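Storing spare mains leads in small mailer boxes: coiled or loose?

Forum index > Workshop and storage > Cables and leads

tarnbeck
Posted Oct 3, 2019

I am reorganising the power leads for our repair club and would like opinions on box depth and coil size before I order more boxes.

Current stock is 161 leads, nearly all black, mostly kettle type (C13) with a smaller number of figure-of-eight (C7). They have lived in two plastic crates for years. Finding a particular one means tipping the crate out.

The plan is shallow cardboard mailers with a hinged lid, tuck flaps at the sides, one type of lead per box. Ours came flat-packed from Clunov and the internal depth is 73 mm. Cardboard was chosen on price and because it can be written on.

Questions:
1. Is it worth coiling each lead separately, or is one loose bundle per box acceptable?
2. What coil diameter do people use for ordinary 1.8 m leads?
3. Has anyone had the front wall of this sort of box fail?

quillon_7
Coil each one. A loose bundle is the crate again with a lid on it.

For 1.8 m leads I use a coil a hand's width across, then a hook and loop tie. Plug on the outside of the coil so the fuse rating can be read without undoing anything.

Agata Lombardi
I disagree with the above for anything used weekly. I look after the leads for a language school and we stopped tying them. The ties went missing, and people put leads back untied regardless. One type per box, lid open on the bench, take the top one. It takes a few seconds to free a lead from a small tangle if they are all the same length. Mixed lengths are the real problem.

quillon_7
A few seconds with seven leads in the box, perhaps. Try it with 26.

Agata Lombardi
Then there are too many in the box. I would not go over a dozen in that depth.

tarnbeck
Both points noted. The boxes on the table, lids back, with a green cloth under them to save the surface:
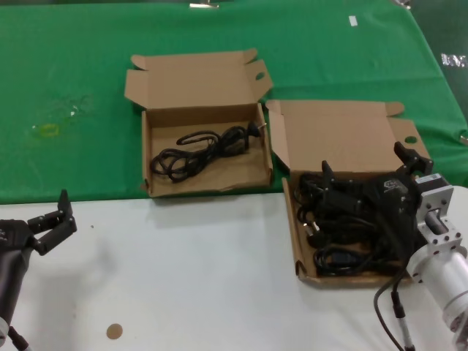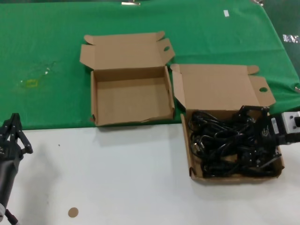 Lid closure is the part I am least sure about. The tabs have to go inside the front wall, and if a loop of cable is standing proud they catch on it and the lid bows. Forcing it creases the wall. I have had the same thing with shoe boxes. Would a deeper box solve this, or will people simply put more in?

old_ballast
They will put more in. Stay with the shallow ones.

On question 3: yes, the front wall is the first thing to go on any box of this pattern, as it takes all the handling. Two remedies. Either run a strip of brown paper tape over the top edge, folded so half is inside and half outside, or stop closing the lids. If the boxes are going on a shelf under a cover you do not need lids. Cut them off with a knife along the fold and the boxes will nest.

tarnbeck
I would prefer to keep the lids. The shelf is in a corridor and it gets dusty.

old_ballast
Paper tape then. Gummed, not self-adhesive. The self-adhesive sort lifts in a warm cupboard.

fenwright
Has anyone tried the Ganisa drawers? Same footprint as an A4 mailer, rigid plastic, clear front. I have had a stack since last December and put the leads in uncoiled. You can see what is in each.

quillon_7
I have. The runners are poor and the drawer drops at the front once there is any weight in it. A full load of C13 leads is heavier than people expect. Fine for phone chargers.

fenwright
Mine have not dropped, but I have never filled one.

Agata Lombardi
A further point about coil size. Do not wind tightly around the plug. The sheath takes a set at the strain relief and that is where it cracks. Large, relaxed loops laid flat. If the coil will only go in when it is pressed down, it is too small across and too thick. Open it out.

quillon_7
Agreed on that one.

tarnbeck
Decision so far: C13 leads coiled individually, no ties, plug uppermost, maximum of 12 per box. The C7 leads are thin enough that I shall leave them loose. Gummed tape on the front edges. Type and length written on the lid and on one end, in marker.

One remaining item. Some of the leads have moulded plugs with no legible fuse marking. Is it usual to keep these, or scrap them?

old_ballast
Pull the fuse and look. It is printed on the fuse. If the carrier is missing or the sheath is nicked, cut the plug off so it cannot be used again, and recycle the rest as small electricals.

tarnbeck
Thanks. I will go through them before anything else is boxed.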